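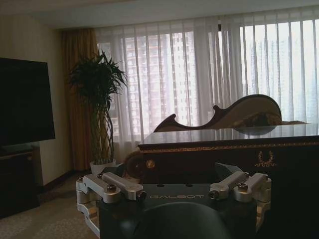 Reflections on a high-gloss desk top, hotel suite

Radska
Dark wood desk, gold trim band, high gloss. Streaks show against the window. Cleaner or polish?

Georgiou
Cleaner. Polish builds up and smears. Damp microfiber, then dry, along the grain.

Ino
Disagree. A thin coat of polish every 6 weeks is fine – we do 30 rooms that way.

Georgiou
Every 6 weeks is how you get the haze. If you must level it, use a 3,000 grit pad, never 1,000.

Radska
Second question: clearing the top first. Bottle on its side, crumpled tissues, a Watsons pack.

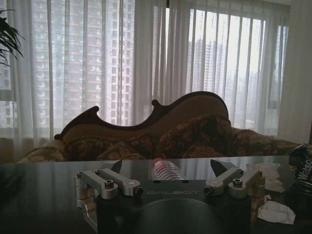 Re: clearing order

Dresteck
Tissues in the trash. Bottle upright on a coaster, cap checked. The pack is guest property – put it back in the same spot.

Ino
I leave bottles where they are.

Dresteck
Then you wipe around them and get a ring.

Radska
Going with no polish until April.
Eduardo Tiongson, housekeeping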